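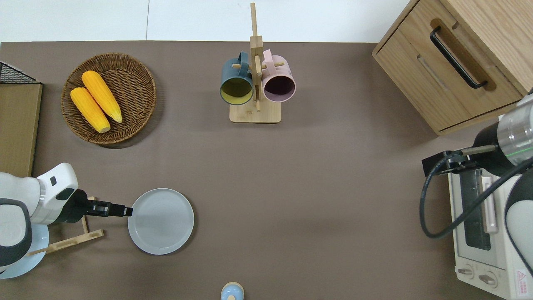 Villalobos, who read an early draft of this section, objected that a mug hanging by its handle should not be counted as stored at all. In her view storage means a closed door, and anything left in the open is still in use. We kept the open category, but her objection changed how we report it.

**Figure 2.** Open storage on a tabletop: two ears of corn in a round woven basket, two mugs on a wooden mug tree.

### 4.2 Open and closed storage

Households in the Semetville survey were asked where they put 7 kinds of everyday items after use. Mugs were one kind and fresh vegetables another. Each answer was coded as open (a hook, peg, basket, rack or bare surface) or closed (a drawer, cabinet or lidded box). We received 520 completed forms. Of these, 400 had an answer for every kind of item and were used in the analysis.

Mugs were the hardest to code. Many people gave two places, one for the mugs they use daily and one for the rest. We coded the daily place only. Where a form said "on the tree" or "on the pegs," we coded it as open, even when the tree itself stood inside a pantry. Forms that said only "kitchen" were treated as missing.

Vegetables raised a different problem. A basket on the table, as in Figure 2, may be where corn is kept for days, or it may be a stop between the shopping bag and the pot. The form did not ask how long items stayed put. Following the objection reported at the start of this section, we split open storage into "resting" and "kept" wherever the written comments allowed it, and left the other answers as plain "open."

The Casard checklist, which we used in the pilot in February, puts baskets and bowls under "display." We dropped that label. People in the pilot read it as a question about decoration and skipped it, including several who had described a full basket of onions one line earlier. The Dogbe scheme has no such label but treats the whole tabletop as one place, so a mug on a peg and a mug on the table get the same code. Our final coding sheet keeps them apart.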